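The Handivcombe Bus

Athina Rallis had the letter in her coat pocket when she got on the bus at Bretenthorpe. It was dated Feb 10, 2020, and it said that her uncle's house would be sold at the end of March unless someone in the family wanted it. She had read it enough times to know where the commas were.

The driver asked where she was going.

"Handivcombe," she said. "The top of the hill, if you stop there."

"I stop there if you ring."

She sat near the front. The heater was on and the windows had misted over, so she wiped a patch with her sleeve and watched the fields go by. She had last made this journey when she was 11, with her mother, and they had quarrelled the whole way over a pair of shoes. 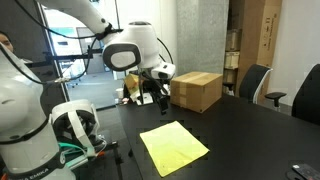
Gerasimos Kouris had been her mother's brother. He had come to England to work at Galanis, the bakery on the harbour road, and when the bakery closed he stayed on and mended clocks. He wasn't very good at it. People brought him clocks because he was cheap and because he gave them coffee while they waited. After her mother died, Athina had sent him a card each Christmas, and he had sent one back, always with the same three words in Greek and his full name underneath, as if she might confuse him with some other uncle.

She rang the bell too early and had to walk the last part uphill.

Pak-hei Kwok from next door was waiting at the gate with the keys. He was younger than she had expected from his voice on the telephone.

"I've kept the heating on low," he said. "And I fed the cat, but the cat's living with us now. I hope that's all right."

"I didn't know he had a cat."

"Lavari," said Pak-hei. "She doesn't answer to it."

He gave her the keys and went home. Athina stood in the hall for a while with her coat on. There was a clock on the wall and another on the stairs, and they disagreed by 13 minutes. She thought about putting one of them right, but she didn't know which, so she left them.

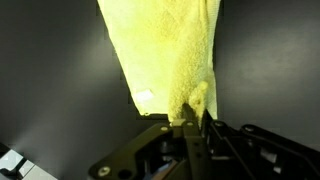
The kitchen was at the back. She opened the drawers one after another, because she had been told to look for papers, and found string, candles, a great many spoons and a tin with a ship on the lid. In the tin were her Christmas cards. He had kept them in order, the oldest at the bottom. The early ones had long messages in them, about her job and the flat. The later ones said only "Love, Athina".

Under the cards was a photograph of her mother on a beach, squinting, with a towel over one shoulder. On the back Gerasimos had written the year and a sum of money, 977 drachmas. She turned it over twice, looking for anything that would explain the figure. It might have been the price of a ferry ticket, or what one of them had owed the other.

She put the kettle on.

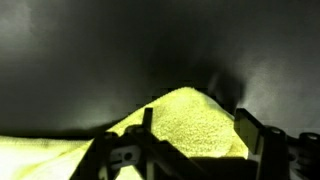 Her mother had never talked about him much. There had been an argument, and then there had been a long time after the argument, and by the end neither of them could have said which part was worse. Athina knew only that it had started over their own mother's things, the linen most of all. One piece had come to England in her mother's case, and it had hung in the bathroom through all of Athina's childhood. It was a yellow towel with a nubby surface, the little loops standing up all over it, and if you dropped it in a heap it held a peak in the middle like a hill. She used to walk her toy horses up it. Where the light fell it looked pale as lemon, and lower down it was nearly green. She had no idea what had become of it.

The kettle clicked off. She made the coffee too strong and drank it standing at the back door, looking at the wall and the wet garden.

At four o'clock Pak-hei knocked to ask whether she wanted a lift down to the station.

"Not tonight," she said. "Is there a shop that's open?"

"There's one at the bottom. It shuts at six."

She picked up the keys from the table – there were three of them on a loop of string – and tried each one in the front door until it locked.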